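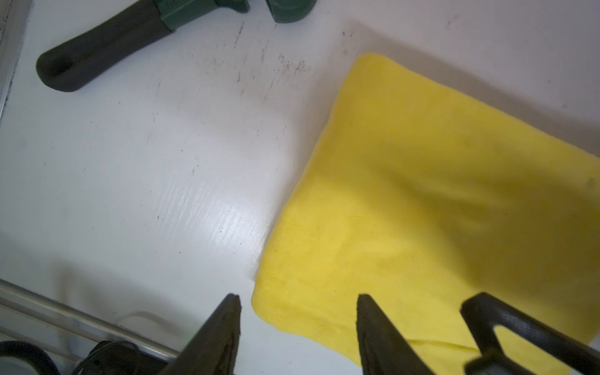

2 min read

About Dornlow

Dornlow is a textile testing and care-labeling laboratory. We measure how finished fabrics change in laundering and write the care instructions that go on the sewn-in label. Clients are mostly small manufacturers of towels, work clothing, table linen and bags who don't have a laboratory of their own.

The company was started by Mabli Rowlands and Idris Gwilliam, who had worked together in the finishing department of a weaving mill. Their first contract covered shrinkage testing on cotton twill for one apron maker. The laboratory now has 9 employees and holds reference samples of 207 fabrics, each stored with its wash record.

What we test

Dimensional change is the largest part of the work. Specimens are conditioned, marked with bench marks, laundered by the agreed procedure, dried, conditioned again and remeasured. Length and width are reported separately. A woven cloth often shrinks more in the warp direction, and an average of the two figures would hide this.

Colorfastness is tested to washing, rubbing and perspiration. Staining on the adjacent fabric is graded apart from color change in the specimen. Strong yellows, reds and navy blues are tested against undyed cotton as a matter of routine, whether or not the client asks for it.

Seam testing covers slippage, strength and puckering after laundering. Lined articles are treated as assemblies. The shell and the lining are measured individually before sewing where cut panels are available, then the finished article is washed and assessed whole.
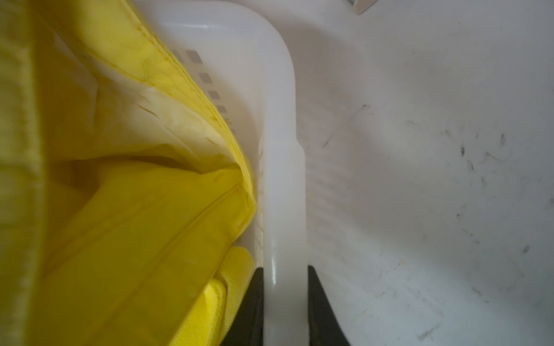 Differential shrinkage between two layers is the usual cause of complaints in this group, and it can't be predicted from the shell fabric alone.

Absorbency and pilling are available on request. Flammability is not in our scope, and we refer those inquiries elsewhere.

How reports are written

Every report states the procedure, the number of specimens, individual results and the conditioning time. The standard run is 50 wash cycles for institutional goods; a 300-cycle program can be arranged for rental linen. Results outside the client's tolerance are listed on the first page. Retained specimens are kept with the file and can be returned once the report has been accepted.

Staff

Morenike Akande manages the wet laboratory and approves all laundering results. Rhydian Gethin handles physical testing and equipment calibration. Édgar Villanueva writes care labels and answers client questions about symbols and wording.

Sample intake is open from 8:30 a.m. to 4 p.m. The laboratory closes for annual calibration in September, and specimens received during that period are logged when work resumes.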